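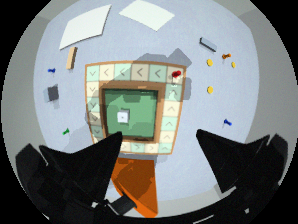
Figure 1. Simulated wrist view, board-game task, with the red pin on the top-right corner tile.

Moving a Pin One Tile: What Our Simulator Did and Did Not Tell Us
Project report, shared workshop group
Tsion Abera, Spyros Deligiannis, Rosário Sampaio
Advisor: Adelino Caldeira

1. What we set out to do

The proposal we turned in said we would build a small arm in the shared workshop and teach it to play a simple race game against a person. I (Tsion) wrote most of that proposal and I would not write it again. What we have at the end of the term is an arm that is partly assembled, a simulated table that works well, and a set of simulation results that I think are weaker than they look.

The game is called Alley. We made it up so that the rules would stay out of the way. The board is a ring of square tiles with a chevron on each one, and play runs counterclockwise. A player rolls the die in the green center panel and moves a pushpin along the arrows. Pushpins were Spyros's idea. He argued that they have a head a gripper can close on and that the real ones cost almost nothing. Both points are true. He did not mention that they fall over.

2. The simulated table

Rosário built the table in simulation while the rest of us were still waiting on motor brackets. She put in the board, the die, pins in several colors, yellow tokens, paper, a wooden block and some other clutter. The clutter was meant to keep the vision code from learning that any colored thing on the table is a piece in play. Most of the loose pins lie on the table away from the board, so the code has to pick out the one standing on a tile.

My complaint about this table is that it is too clean. The tabletop is one flat color. The shadows are soft and come out the same way every time the lights are left alone. The workshop bench has glue on it and a ceiling light that flickers, and none of that is in the model. Rosário's answer is that we can add dirt later, and she is right that we can. We didn't.

3. The view from the wrist

We put the virtual camera on the wrist so it would match the mount we had designed for the real arm, which we call Clevus. The fingers take up a large part of the bottom of the view. In Figure 1 the left finger overlaps the bottom row of tiles and its tip reaches the lower edge of the green panel. Any pin behind that finger is invisible to the code. Taha Abou Zeid, who looked over our work in September, asked why we had not used a second camera above the table. We had no good answer then. The answer now is that we ran out of time.

4. Results

We ran 361 simulated moves. A move counted as good if the pin ended up standing on the correct tile. I am leaving the success rate out of this section on purpose. The number in our slides came from a version of the checker that accepted a leaning pin as standing, and we have not rerun everything with the stricter one.

What I am willing to report is the kind of failure. We reviewed 7 failed moves by hand. In 3 of them the finger hid the target tile and the code guessed. In 2 the pin was gripped low on the head and tipped on release. The other 2 happened at a corner, where the direction of travel changes and our path code turned too late. Spyros has a fix for the corner problem. It has been tested only on the corner where we first noticed it.

5. The real arm

Clevus has a base, a shoulder and one finger. The second finger cracked while we were drilling it, and the replacement is still on the Mendes printer queue. No pin has been moved by the real arm, so every claim in this report about moving pins is a claim about the simulator.

6. If another group picks this up

Rerun the moves with the strict checker before changing anything else. Put a camera overhead. Give the pins a wider foot, even if Spyros objects. The scene files and the grip code are on the workshop computer in the folder called Livex, and the older folder next to it has the bad checker in it, so please don't use that one.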